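Bedroom Tips: Should You Wait for a Machine to Do It?

Readers keep asking whether to hold off on closet organizers until a robot can put the laundry away. My advice is to buy the organizers. I have read 73 cheerful articles on home robots since August and I still fold my own towels.

Start with the floor. Legs or wheels, a machine needs room to stand beside the bed, and so do you when you change the sheets.
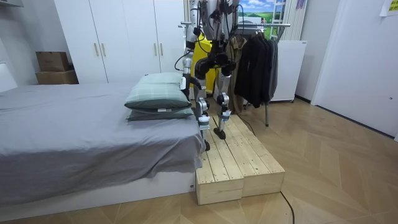

Neema Temba thinks I'm being unfair, that washing machines were laughed at too, and that she would put up with a slow robot if it worked while she was at the office. Fine, but a washer gets a closed drum. A bedroom gets socks, cords and a cat.

Shirts are the real test. Cloth changes shape every time you pick it up, and a collar stretches if you yank the hanger out through the neck. Feed the hanger up from the hem instead, and button the top button on dress shirts.

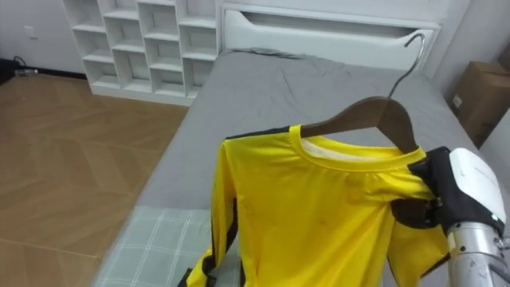 I'd want to see 121 shirts hung in a row with no help before I paid for anything. Ask the seller for uncut video, and ask who picks up what gets dropped.

Meanwhile, leave a little slack on the rail. Coats jammed together crease, and they're a nuisance to pull out by hand. Move winter ones to one end and do the whole rail in 10 minutes.
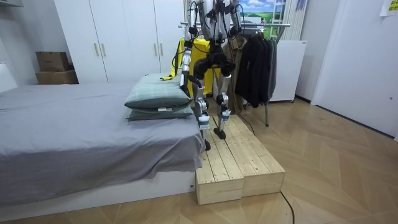

Bed on one side, clothes rack on the other.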